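Speaker notes – Sorting and labelling fresh produce in shared workplaces
Presenter: Torquil Hepburn, Tement Workplace Services
23 October 2018

Opening (5 minutes)
Welcome delegates and thank Jovita Chávez for the invitation. State the purpose of the session: to set out how member sites may arrange fruit for staff use on a plain table, with baskets and handwritten labels. Remind the room that the guidance applies to dry goods and whole fruit only. Cut fruit is covered in the January paper.

The table
A desk will do, provided the top is clear and there is space to stand at the near side. Baskets should sit well in from the edge.
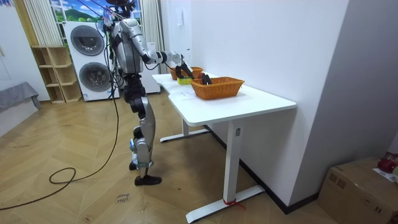
Members have asked whether wicker is acceptable. It is, if the basket is sound and is brushed out before each refill. The Gamano site has used wicker throughout and reports no difficulty. Plastic crates remain permitted – they are easier to wash, though fruit marks more readily against a hard side.

Labels
One word per label, in dark ink, on white paper. Place the label on the tabletop in front of the basket, where it stays put when the basket is lifted for cleaning. Printed cards are welcome but are not required. At the Triantafyllou office, 82 members of staff were asked for their preference and 70 chose handwriting.
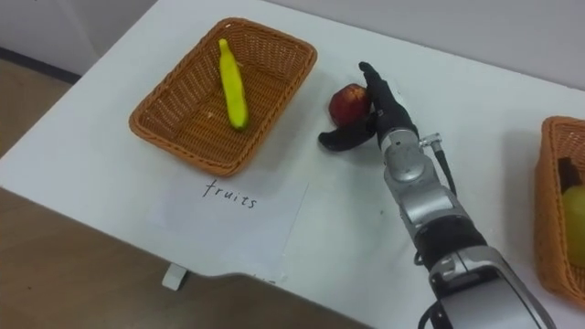
A wicker basket with its handwritten label, "fruits", and a banana inside.

Pause for questions on wording. The singular and the plural are both accepted; sites should choose one and keep to it.

Filling the basket
Fruit is placed by hand and is not dropped. Firm fruit goes in first. Bananas bruise easily and should not lie under apples. Leave part of the base uncovered in smaller baskets so that the contents may be checked at a glance.
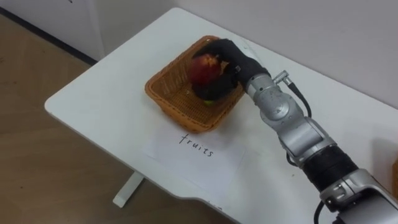 Any piece that is split or soft is to be taken out at the morning check and entered on the waste sheet. Cudent has asked that the sheet be kept to 2 columns, item and reason. Copies are at the back of the room.

Close
Refer delegates to the handout. Written comments go to Jovita Chávez by the end of January.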